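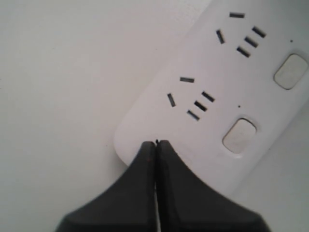
White power strip with two square switches, one per socket group.

Gornen Household Power Log

README, second edition

What this is

A record of how much electricity the things in one house use while they are supposedly off. It covers 51 appliances, logged from October through the end of winter, in a narrow brick house with a kettle, too many chargers, and a printer that wakes up in the night to clean itself. The house is called Gornen on the deed, so the data is too.

It started as an argument about a utility bill. The argument is still open. The data is free.

What is in the folder

readings.csv - the main table, one row per appliance per hour
appliances.csv - what each thing is, which room it lives in, how old it is if the label could still be read
notes.txt - remarks made at the time, lightly edited for language
old/ - the first edition, kept so that people who cited it can see what they cited

Columns in readings.csv

item_id: matches appliances.csv. Numbers are never reused, even for the toaster that was replaced.
hour: local time, 24-hour clock. When the clocks went back, one hour appears twice. Both rows are real.
watts: average over the hour.
state: off, standby, on, or unclear. The last one is used more than I would like.
meter: G or F, see below.

How it was measured

Two plug-in meters did all the work. Meter G is a Gisteck, which is accurate at low loads and has a display you can read only from the floor. Meter F is a Fankhauser, which is easy to read and rounds anything under 2 watts down to zero with great confidence. Where an item was logged on both, the Gisteck rows are the ones to trust.

Each appliance had the meter to itself for at least 8 days. Nothing was measured through a shared power strip. The first edition did that with the television shelf, and gave the speakers credit for a lamp.

The fridge is included by popular request, though a fridge is never off in any sense a fridge would accept.

Known problems

The microwave rows from January are missing. I unplugged the meter to vacuum and found it again in February.

Item 17 is listed as "black adapter, hall drawer." It draws a steady trickle and I still don't know what it belongs to. If you recognize the numbers, please write.

There are 400 rows marked unclear for the desktop computer, which has its own views on what sleep means. Leave them out of any average.

The Rudar heater was logged only in its lowest setting, in a mild week. Do not use it to plan your winter.

What it is good for

Teaching people to read a long table, testing a chart, or settling a dispute at home, provided both sides agree beforehand to be settled. One house is a poor stand-in for a country. Please don't multiply it by the number of households and send the result to a newspaper - somebody did this with the first edition, and I had to read the comments.

Changes since the first edition

Split the television shelf into separate items.
Corrected the doorbell, which had been entered in milliwatts.
Added the state column.
Removed the aquarium pump, now living elsewhere with the aquarium.

License

Use it for anything, with or without credit. If you fix an error, send the fix as a plain text file with the item number and the hour. Spreadsheets with colored cells will be admired and not opened.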